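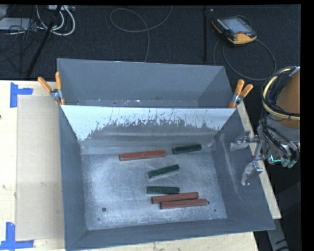

The bin finally gets its blocks

Posted in September by the Skurholm workbench blog

I have been wanting to write about this bin for weeks! It's a big gray sheet-metal thing with two compartments, a narrow one at the back and a roomy one in front, and a sloping divider in between. It came out of the old Findov workshop when they cleared the place, and I carried it home on the bus with both arms around it (never again). I love it. I love the scuffs, I love the scratches, and I especially love the divider, where the pale surface gives way to bare metal in a ragged, speckled line. A friend offered to spray the whole thing white for me and I said no before the sentence was over.

For a while it sat on the table and collected mail. Then I found the blocks at the Qaisi flea market, in a bag under a pile of lampshades, and they went straight into the front compartment. The long ones are a reddish brown and the shorter ones a dark green, and against that silvery metal the colors just sing. I keep looking over at them when I should be answering email.

Now, what are they for? So far, mostly fiddling. I tip them in, push them about while the coffee brews, and see what sort of pile I end up with. Green next to red is my favorite – it makes me think of the tin toys in the Flestier catalog from 2000 that I still have on the shelf, with 2 of its pages missing.

I did think about lining the floor with felt, because metal is noisy and I'm usually up before everyone else. I even cut a piece. But it covered up all those lovely cloudy marks, so out it came again, and the felt is now under the legs of my desk chair, where it is doing a great job.

The back compartment is next. My plan is sandpaper and pencils, with the little brass hinges if they'll fit – I have three more drawers of bits to sort through before I decide. If you have an old metal bin like this one, I'd love to hear what you keep in yours!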